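Chapter 7
Choosing a Two-Arm Bench Kit

What you will study in this chapter

How a ready-made robot kit differs from a machine built to order
How to read a supplier's offer and find what has been left out
Setting up a fair bench trial with ordinary objects
Recording the results of a trial so that someone else can use them

Before you start, make sure you are comfortable with the terms joint, link, payload and reach from Chapter 3. The section on grippers in Chapter 6 is also needed, mainly the pages on two-finger types.

7.1 Buying a kit

Most small workshops and college departments do not build their own robot arms. They buy them. Twenty years ago that meant one large arm, a steel cage and a visit from the maker's engineer. Small arms are now sold in boxes, often in pairs, with the frame, the controllers and the software included in one price. A technician who has never worked in a factory can put one together on a bench.

The kit used as our case in this chapter is the Flameven bench kit, supplied by Coughlan. It is a fairly typical product of its type, and the questions we ask about it can be asked about any other. The kit has 2 arms, a slotted aluminium frame to bolt them to, a gripper for each arm, a camera for the wrist and a licence for the control program, Uroria. Side panels are an extra. So is the training day.

The review was carried out at the Flimville training workshop by Kevin Ó Néill, who wrote the trial report on which sections 7.3 to 7.5 are based. His report is dated 2018-10-11. The workshop was deciding whether to order the kit for its evening courses and had the loan of one set until November.

7.2 Reading the offer

A supplier's offer has three parts: what you get, what it can do, and what happens when it goes wrong. Buyers tend to read the second part closely and skim the others.

What you get. Check the list of parts against the photographs in the brochure. If the brochure shows a tidy enclosure and the list says "frame", ask whether the panels are included. In the Flameven offer they were not. Check for small items too: mounting plates, bolts, cable ties, spare fingers. A kit that arrives without the right bolts can sit in its box for a week.

What it can do. Payload and reach are nearly always given with the arm in its best position. An arm stretched out flat will lift less than the same arm working close to its base. Repeatability is usually given for the bare arm with nothing in the gripper. None of this is dishonest, but the buyer has to know how the number was arrived at before comparing it with the number in another brochure.

What happens when it goes wrong. Look for the length of the guarantee, who pays the carriage, and whether a single joint can be replaced on the bench. Coughlan will post a replacement joint, and the customer fits it. The manual gives 3 pages to this job -- enough for a careful technician, too few for a beginner.

7.3 Planning a bench trial

A trial should use objects like the ones the kit will meet later. Test blocks from the supplier are easy to grip and tell you very little. The Flimville trial used office goods, which are cheap and come in awkward shapes. A binder clip, for instance, can be gripped by its body or by its handles, and clips in a heap catch on each other. A pot of pens is tall, and the pens stick out further than the pot does.

The trial also tested the whole working area. Objects were set out near the arms, in the middle, and well back towards the corners, with a shelf and a wall basket to limit the movement of the arms. An arm that works well on a bare bench may be much harder to use once there is a shelf in its way.

The report sets out 200 attempts, shared between the two arms. An attempt was counted as good if the object was lifted and put down where it was meant to go. Anything else was a failure, including a lift followed by a drop. By this rule 124 attempts were good.

Students often ask whether that is a poor result. The figure means little by itself. The trial mixed easy and hard objects, and it was run by someone who had only just learned the program. What matters is that the rule was written down first and kept to throughout.

7.4 Two views of the work

Kits of this type are normally used with more than one camera. A fixed camera shows where both arms are and what is near them. A wrist camera moves with the gripper and shows the object between the fingers, but gives little idea of what the rest of the arm is doing. Compare the two views in Figure 7.1 and note what each one leaves out.

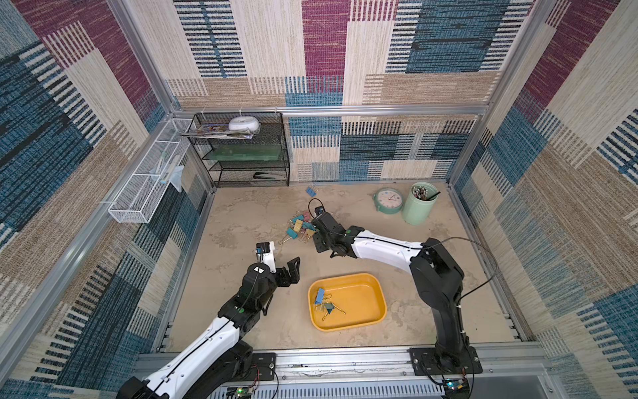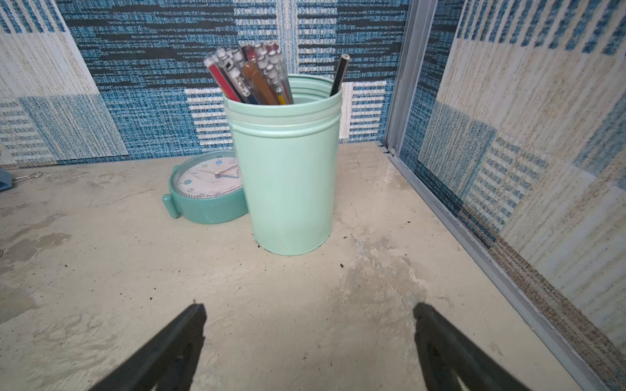 Figure 7.1 The bench set out with office goods. First view: fixed camera, both arms. Second view: wrist camera, with the pen holder between the open fingers.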